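Chapter 3
Knits That Slide: Folding and Caring for Athletic Wear

I learned to fold on cotton dish towels, in my aunt's apartment in Jernville, and for years I thought I was pretty good at it. Then I took a job in the laundry room at the Plidgate recreation center, where we washed 39 team uniforms after a busy evening, and my nice square corners fell apart (literally, they slid right off the stack!). Cotton stays where you put it. Smooth athletic knit wanders.

So this chapter is all about slippery fabric. We'll look at how a knit is built, why it drapes the way it does, and what a hem or a side panel does to the way a piece folds. You'll want one athletic garment of your own beside you while you read, and somewhere wide to spread it out. A bed or a couch cushion is fine, and I still do half my folding on the couch with the radio going.

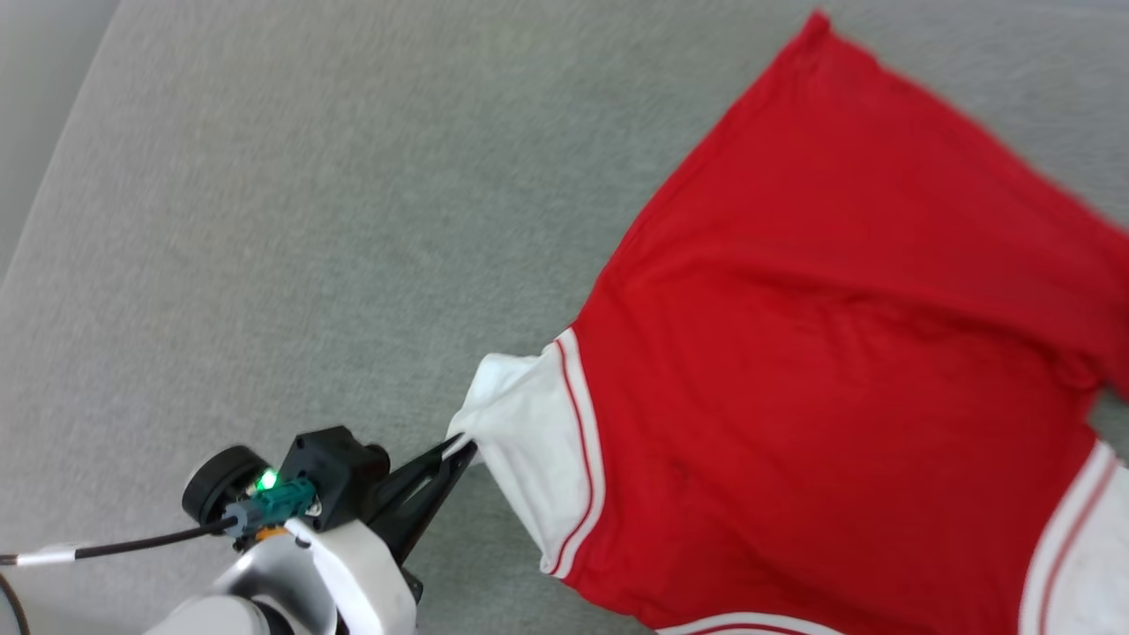
Figure 3.1 A red athletic garment with white side panels, spread on gray upholstery. Note the wrinkles across the middle.

Find the side panel on your own piece, if it has one, and pinch it at the top corner. Lift it an inch or so and let go. Do the same with a dish towel. Feel the difference? My old supervisor, Angeliki Makris, made every new hire do this before she'd let us near the folding table, and I've been passing it on ever since.

Now smooth the fabric with flat hands, working from the center out to the edges. Go gently, because tugging at a knit only stretches it and you'll be chasing the same crease all afternoon. Leave the small wrinkles alone for now. We'll come back to them in Section 3.2, after a look at loops, yarns and what "stretch" really means on a care label.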